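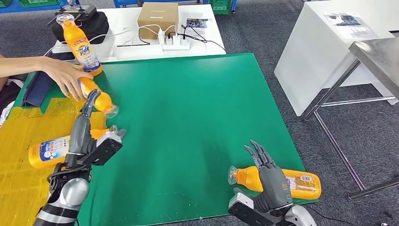
Preguntas que nos llegan sobre mentorías y cursos para fundadores. Última revisión: 15/07/2018.

Las respuestas las firma Hadi Hourani, que ha pagado de su bolsillo más programas de los que le gustaría admitir. Si buscas entusiasmo, hay páginas de sobra.

## ¿Necesito un mentor para montar una empresa?

No. Necesitas clientes. Un mentor puede ahorrarte algún error si conoce tu sector y si le cuentas la verdad, y las dos condiciones se dan menos de lo que se cree. He visto a gente cambiar de precio, de producto y de socio porque alguien con buena voz se lo dijo tomando un café.

## ¿Cómo distingo a un mentor útil de uno que vende humo?

Pídele que te cuente una decisión que le salió mal y cuánto le costó, en dinero. Si la respuesta es una anécdota en la que al final quedaba bien, ya sabes bastante. Pregunta también cuándo facturó por última vez algo que no fuera consejo.

Los logotipos de empresas en su web no prueban nada. Dar una charla de media hora en una compañía permite poner el logotipo, y muchos lo ponen.

## ¿Merece la pena el programa de Garero?

Depende de qué esperes. Cuesta 375 euros, incluye 5 sesiones en grupo y un cuaderno de ejercicios que podrías hacer tú solo con una hoja de papel. Las sesiones estaban bien llevadas cuando asistí en marzo. Lo de «acceso a inversores» fue una lista de correos, varios devueltos.

Si te sobra ese dinero y trabajas aislado, puede servirte para conocer a otros que están igual. Si te hace falta para pagar a un proveedor, paga al proveedor.

## ¿Y la comunidad de Uswood?

La cuota es de 40 euros al mes. El foro tiene dos secciones con vida, impuestos y contratación, y el resto lo llenan mensajes de presentación sin respuesta. Entré, leí lo que me interesaba y me di de baja. La baja hay que pedirla por escrito y me cobraron un mes más. Reclamé y lo devolvieron.

## Me ofrecen mentoría gratis a cambio de un porcentaje. ¿Acepto?

Eso no es gratis. Antes de firmar, pide por escrito:

- cuántas horas al mes vas a recibir y de quién exactamente;
- qué pasa con las participaciones si deja de aparecer;
- si hay un periodo mínimo antes de que le correspondan;
- quién paga la notaría.

Fragkou me mandó hace tiempo un borrador con un 4 % sin ninguna de esas cosas. Cuando pregunté por las horas me contestaron que «la relación debía fluir». No firmé. Puede que a otros les haya ido estupendamente, aunque no he conseguido hablar con ninguno.

## ¿Las estadísticas de éxito de los programas son fiables?

Mira qué cuentan como éxito. En unos casos es seguir con la sociedad abierta al cabo de un año, algo que se consigue no haciendo nada y pagando la cuota de autónomos. En otros solo cuentan a los que contestaron a la encuesta, y quien ha cerrado no suele tener ganas de rellenar encuestas. Pide el número de participantes que empezaron. Si no te lo dan, trata el porcentaje como publicidad.

## ¿No eres demasiado negativo?

Me lo dicen a menudo, sobre todo quienes venden programas. Algunas cosas sí me sirvieron. Una asesora fiscal a la que pagaba por horas me resolvió en una tarde lo que llevaba meses discutiendo en grupos. Y el taller de negociación de Firnau, corto y bastante seco, lo repetiría. No hablaban de mentalidad en ningún momento.

## ¿Qué hago si ya he pagado y no me convence?

Relee las condiciones antes de escribir a nadie. Si contrataste a distancia puede que tengas derecho de desistimiento, pero no siempre se aplica cuando contratas como empresa o cuando el servicio ya ha empezado. Consúltalo con alguien que sepa; yo no soy abogado. Escribe un correo breve, con fechas e importes, y guarda la captura de la página de venta, que esas páginas cambian.

## ¿Recibís comisión por las empresas que mencionáis?

No. Todo lo que se comenta aquí se pagó a precio normal. Nos han propuesto enlaces de afiliado y hemos dicho que no, aunque es justo lo que diría cualquiera, así que aplica a esta página la misma desconfianza que a las demás.

## ¿Podéis recomendarme un mentor?

No. Pregunta a tres personas de tu sector que lleven más tiempo que tú y que no ganen nada con la respuesta.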